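Recording Tidy-Up Runs for the Club Robot

These notes are for new members of the Pollberg robotics club who are learning to record practice runs. Duván Marulanda wrote the first version in November, and I have added the parts people kept asking me about.

Before you start

Book the room on the club sheet. Sunday mornings are usually free. You need one person on the controls and one at the laptop.

1. Start the laptop, open Drurnix and load the profile called "tidy". Wait for both hands to show green.

2. Check free disk space. A full session needs 117 GB. Move old runs to the Halonen drive if you are short.

3. Pick a task from the list and type its name exactly as written. We have 1,318 runs so far, and Behrouz Salehi has had to rename a lot of them by hand.

4. Bring the arms in slowly. With the wastebasket, lower the fingers past the rim before you close them. For anything on top of the tall cabinet, come in from the side with the fingers together.

Hands in the green wastebasket, then a hand beside the cabinet with the wipes on top:
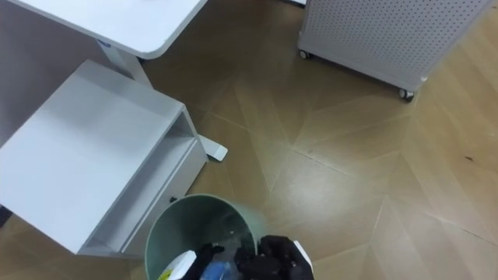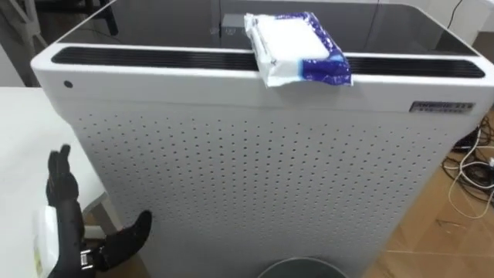
5. Press Stop, then mark the run as good, bad or unsure. Add a short note if you choose unsure.

6. Put everything back at its start position and record the next run. Change operators after 9 runs.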